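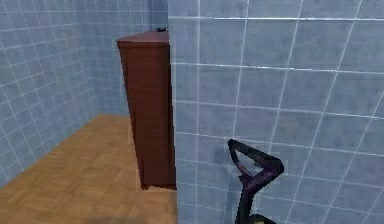

Ten past six and the heating in the Hestby building has already gone off. Coats on. Someone has brought a kettle. On the big screen a simulated robot is trying to find its way round a blue tiled wall and everybody in the room is shouting at it.

"Left. Left! Your other left."

It can't hear them, of course. It only does what the code says and tonight the code says go forward a bit, think, go forward a bit more.

Welcome to the Birkine club. Evening students mostly, a few from the day course, one retired bus driver who came for the tea and stayed for the maths. 17 of them on the register. They are building, or trying to build, a robot that can go into a room it has never been in and fetch something down from a piece of furniture. All in simulation so far. The real arm is still on order and has been since January.

Chutima Sangkhawat started the club with two laptops and a key to the room. She teaches the day course and isn't paid for the evenings. She talks fast, walks while she talks, eats a sandwich while she walks.

"People want the grab," she says. "Everyone wants to do the grab. But the grab is the easy week. Getting to the furniture without hitting the house, that's the whole of autumn."

Tonight's room is the one they call the bathroom, though there's no bath in it. Blue-grey tiles, parquet floor, one tall reddish-brown cabinet with something small and dark on top. The small dark thing is the target. The wall in front is the problem. From where the robot starts, half the view is tiles, and the right side of the cabinet is hidden behind them. Same tiles on the other walls too, which the students hate. Every square looks like every other square, so the part of the program that works out where the robot is gets muddled very quickly.

"Who puts parquet in a bathroom," says a voice from the back. No answer. The run has started again.

Each attempt lasts 80 seconds, then the clock stops it. The club runs 30 in an evening if the laptops hold up. Scores go on a whiteboard in green pen, becuase the black one died in September. Some squares just say WALL.

The teams are two. Van Dijk is named after the street the college is on. Cosent was meant to be "consent", a joke about asking the cabinet nicely first, but it was spelt wrong on the form and the name stuck. Van Dijk like to plan the whole route before moving. Cosent move first and fix it later. There's some rivalry. There are biscuits riding on it.

Van Dijk go first tonight and their robot sits still for so long that people start checking their phones. Then it swings out wide, slow, round the edge of the wall. Groans from Cosent. It stops well short of the cabinet with the clock at nothing. No score.

Cosent's turn. Straight off the line, gripper up, and into the tiles. WALL. Second go, a change to one number, typed standing up. Into the tiles again but further along, and this gets a cheer.

I ask Chutima wether it bothers her, all this failing. She looks at me as if I've asked about the weather on the moon.

"They used to ask me what to do when it broke. Now they don't ask, they've got the log open before I've turned round. Do you want a tea?"

The regional meet is on 5 Nov 2022, in the sports hall across the yard. New rooms, not seen by anyone before the day, same clock. The club has never entered. Last year they went along to watch and came home with a list of things to steal, most of it about how to turn corners.

By half past eight Van Dijk have cut their planning time by nearly half and the robot gets to the foot of the cabinet. It doesn't reach up, that bit isn't written yet. Still, the retired bus driver stands on his chair. He says the trick with a corner is to go past it before you turn, he's been telling them for weeks, and somebody is finally writing it down.

Lights off at nine. The kettle goes back in its box and Cosent ask if they can have one more go.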